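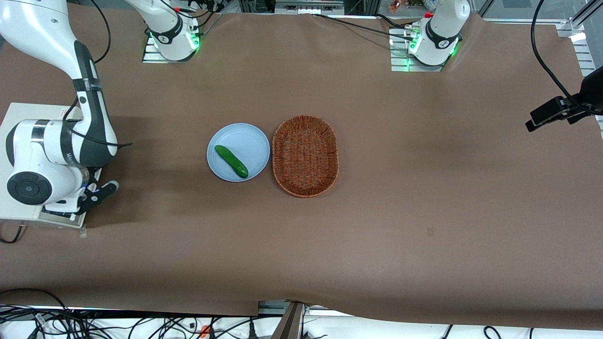
Wicker for produce on the counter, and the toaster oven rack
Kitchen Storage and Small Appliances > General

mornberg_964
Looking for opinions on keeping cucumbers in an open wicker basket. Mine is oval, orange-brown, woven bottom, no liner. The alternative is a plain plate with a raised rim. Kitchen is dry, counter gets no direct sun. They get used within four days.

Truko
Basket. A plate holds condensation under the cucumber and the underside goes soft first. A woven bottom lets air through.

carrillo_k
Disagree. Bumpy-skinned cucumbers scuff on unlined wicker and the scuffs dry out. Plate, single layer, turn them once a day. Wicker is also a nuisance to clean.

Truko
Line it with a dish towel, then.

carrillo_k
Then you have blocked the airflow you wanted the basket for.

Annunziata Grasso
Both work for four days. Past that, use the refrigerator, in the warmest part. Keep the basket away from the toaster oven in either case. Dry wicker next to a hot door is a bad arrangement.

mornberg_964
Related question, then. Same counter, brown paper down as a cover. The toaster oven door folds down flat, and I want to know if the rack can sit on it while I load.

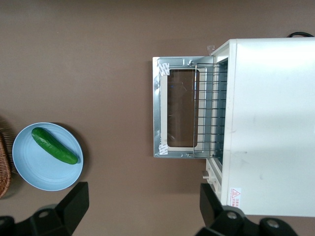

Last edited by mornberg_964 on 19 January 2025

Rack is partly out, resting over the open door with the ends still in the cavity. The glass is the part I am unsure of.

bumitz
An empty rack is fine. I would not put a loaded dish on it in that position. The load goes to the door hinges, and small ovens do not have much there. Pull the rack halfway at most.

Truko
The tape on the door should come off before it gets heated. Two patches, both at the left corners. Adhesive bakes on and then you need a scraper.

carrillo_k
Same for the paper. I would not run any toaster oven over paper at 300 degrees, never mind higher. Bare counter or a ceramic tile.

bumitz
Depends on the feet. Mine stands high enough that the counter stays cool. I measured 161 F under the door after a long bake, though, so I would agree about the paper at the front.

mornberg_964
Noted. Tape and paper will go, basket moves to the far end. Still undecided on the liner.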